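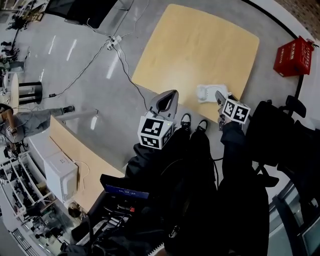
*Square table with light wood top, training room, Lastdale.*

**Progress report to the Slanina fund, period ending February**

Dear Ms. Hrubý,

I send you the report on the evening sewing and repair course in Lastdale. The course is going well, with one delay which I explain below.

**Participants.** In this period 64 people registered, and most of them are coming every week. The morning group is still small. Many parents asked for a later start, so from next month we begin at 9:30.

**Teaching.** The beginners finished the part on hems, buttons and zippers. They now learn to read a paper pattern, and this takes more time than we planned. The teacher, Dalal Hakim, wrote new instruction sheets with bigger letters and fewer words, and the participants like them more than the old ones. The advanced group repairs coats and work clothes for people in the neighborhood. Until now they returned 349 repaired pieces to the owners.

**Money.** From the grant of 3206 euros we have spent 712 on thread, needles, fabric and the service of the old machines. The rent in Lastdale is paid by the town until summer, so it does not appear in our costs. The receipts are in the attached folder, in the order of the budget lines.

**Delay.** The second location, in Pistow, is not open yet. The room there has only two electric outlets and the owner must first put more. He promised to do it in spring. If it takes longer, I would like to ask your permission to use the Pistow money for a second evening group in Lastdale, where there is a waiting list.

**Next period.** We will order the cutting mats from Grusiden, start the lessons on lining, and prepare a small sale in the town library. Dalal also wants to teach one lesson on washing labels, which was asked for by the participants.

Please tell me if you need the attendance lists on paper or if the scanned copies are enough.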